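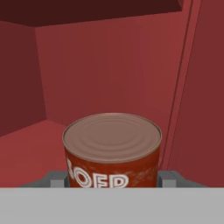

Someone replying to yesterday's post wanted to know whether leaving a group chat tells everybody in it, and whether the old messages vanish from your phone when you go. Lovely question, and one I get a lot, so settle in with a cuppa.

On Bevulero, leaving puts a small grey line in the chat for all to see. If you'd sooner slip out quietly, open the group, tap its name at the top, scroll right down and choose 'Leave without notice'. The admins will still be told - there's no way round that one, I'm afraid.

Your old messages stay put on your phone until you delete them yourself. They stay on everybody else's too, so do have a think before sending your door code to the whole of Hindham!

Posted in: Apps & Privacy
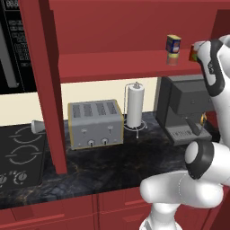
Umville Library Digital Help Team

Next bit - who can add you to groups in the first place. Go to Settings, then Privacy, then Groups, and change 'Anyone' to 'My contacts'. I did mine in November after landing in a buying and selling group with 400 strangers in it, all very friendly, but my goodness the pinging.

If you run a group yourself, the limit is 1,000 members, and only 8 of those can be admins. Pick them kindly and tell them first.

Muting next time, I promise.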